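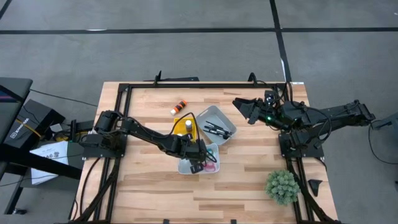 Figure 2. The two-arm sorting station at the Bredberg open day, seen from overhead. Source: Szekeres project.

4.1 The open day

We opened the lab to visitors in February, on the theory that a system which behaves for its makers should also behave for strangers. The arms were given stationery and a pair of white bins, and the visitors were given a leaflet. Most of them wanted to know when it would do the washing-up.

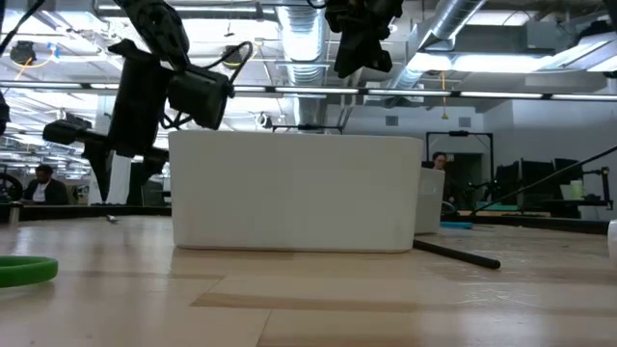
Of the 61 attempts logged by Gamora, our task scheduler, we kept all of them, including those made while a visitor was offering advice. Each was capped at 600 seconds - a generous limit for moving a pen, as several guests remarked. Attempts that reached the cap were scored as failures and left in the analysis.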